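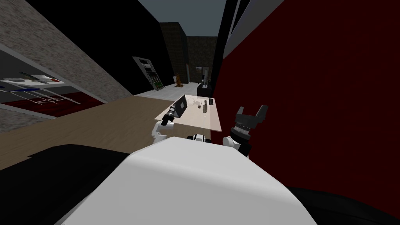
How a Robot Practices in a Pretend Room

The Clistico Learning Lab studies how robots learn to work with everyday objects. Much of this work takes place inside a computer program called a simulator. The robot, the table and the laptop standing on it are all drawn by the computer. The floor and the walls are drawn by the computer as well.

What is a simulator?

A simulator is similar to a video game with very strict rules. If a robot pushes a cup off a table in the simulator, the cup must fall as it would in a real kitchen. Heavy things must be hard to lift, and round things must roll. The simulator used at Clistico is named Wenier.

Why practice there first?

A robot that is learning makes many mistakes. It may squeeze too hard, reach too far or miss an object completely. In a real room, a dropped glass has to be swept up before the next try. In the simulator, the room is put back in order in less than a second.

A computer can also run many pretend rooms at the same time. In this study, Wenier ran 200 rooms at once. Some held a small table with a laptop and a knife on it. The researchers changed the colors, the lighting and the places of the objects from room to room, so that the robot could not simply memorize one table.

What did the robot have to do?

The robot has two arms, and each arm ends in a gripper. A gripper does the job of a hand. The task was to pick up one named object and leave everything else on the table where it was. This is harder than it sounds - a small, flat object is difficult to pinch, and a clear glass object is difficult for a robot to see.

What did the researchers find?

The researchers compared two ways of practicing. One group of robot programs always practiced in the same room. The other group practiced in rooms that kept changing. Every program had 3,630 practice tries.

Each group was then given a test of 700 tries in rooms it had never met before. The programs that had practiced in one room picked up the correct object 200 times. The programs that had practiced in changing rooms did so 390 times. Changing the rooms helped, but the robots still missed often.

What comes next?

The next part of the project, called Plondero, will move the best program into a real robot. A real table may wobble, and real grippers wear out. The researchers will record which mistakes appear only in the real room and use them to improve the simulator.

Words to know

Gripper: the part of a robot that holds things.
Simulator: a computer program that copies how the real world behaves.
Task: a job that the robot is asked to do.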